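About Roravell

Roravell fixes, strips and resells old desktop computers. We started in July with 2 workbenches, a borrowed label printer and the belief that offices would be glad to be rid of their towers. They were so glad that we had to rent the unit next door. Evelien Van Wijk runs the workshop and has final say on what counts as junk, a word she uses less often than our landlord would like.
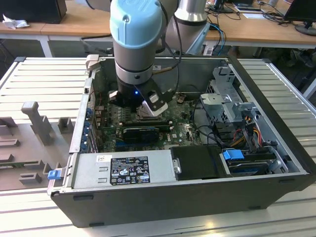
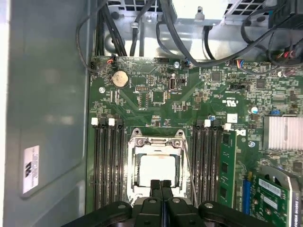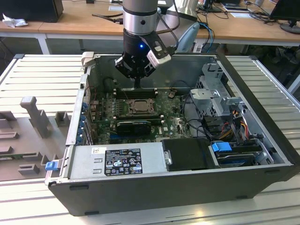

Most of our customers are small outfits that want their machines to last a few more years and would prefer not to discuss it with a salesman. We keep 3538 tested parts on the shelves, sorted by a system called Villca that two of us understand. We like office towers best. Take off the side panel, lay the thing down, and the motherboard is right there, with blue latches on the slot covers and a blue clip on the drive, as if the designer had once met a repair person and felt sorry for them. Home-built gaming machines get the same care and a longer sigh.

Repairs carry a 60-day guarantee. If a computer is past saving, we'll tell you, and then ask if we can have the power supply.

Drop-offs are at the Prudow Street entrance. The other door is a dentist.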